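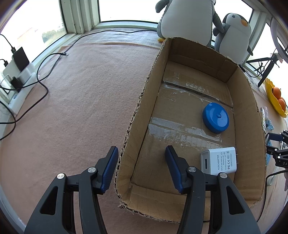
Sandamali Khan asked at the last partners' meeting whether the lending scheme was reaching households that had never borrowed from us before, or whether it was mainly serving the same families more often. She asked that the next report deal with the point directly, and the present report tries to do so.

Osei Household Lending Scheme
Progress report to the Grimance Fund
February 2020

1. Position at the end of the period

The scheme lends kitchen equipment, small tools and children's items to households in the Ekard and Kivik wards. At the close of the period 400 households were registered, against a target of 333 agreed in the grant letter. Registration remains free. Deposits are taken on power tools and sewing machines only, and are returned in full when the item comes back in working order.

On the question raised above, the membership records show that most new registrations came from Kivik, where the scheme had little presence before the evening opening was introduced. Borrowing in Ekard is steadier and depends more heavily on existing members. We accept that the headline figure hides this difference and will report the two wards separately from now on.

2. Opening hours and premises

The Ekard branch has kept to its published hours throughout. The Kivik branch closed for two weeks while the landlord replaced the boiler, and loans falling due in that time were extended without charge. Members were told by letter and by a notice on the door. A small number did not receive the letter, and Edem Appiah has since checked all postal addresses held for that branch.

The lease at Kivik runs until May. The landlord has indicated that renewal on the present terms is likely, but nothing has been signed. We will inform the Fund as soon as the matter is settled.

3. Stock

Pressure cookers, carpet cleaners and drills are still the items most often reserved. Waiting times for carpet cleaners have been longer than we would wish, and a further machine has been ordered within the existing equipment budget. Donated goods are inspected before they are added to the catalogue. Electrical items are tested by Kwesi Arthur, and 17 were withdrawn in the period as unsafe or beyond economic repair.

Incomplete sets are a continuing difficulty. Pans come back without their lids, and games without their instructions. A contents card is now fixed to each set and signed on issue and on return. Branch staff report that this adds a little time at the counter, particularly in the last hour of the day.

4. Staffing

Imke Sperling has taken over the repair sessions at Ekard. The post of branch assistant at Kivik was advertised twice and has now been filled on a part-time basis. The resulting underspend on salaries is shown in the attached statement, and we ask the Fund's permission to carry it forward into the coming year.

5. Work planned for the next period

Ward figures will be prepared separately for registrations, loans and late returns. A short survey of members who have not borrowed since joining will be sent out from both branches. Ehab Lahlou will present the findings with the next report, together with a costed proposal for a delivery service for members unable to collect larger items.

Osei Household Lending Scheme | Contact the scheme office | All rights reserved | Back to top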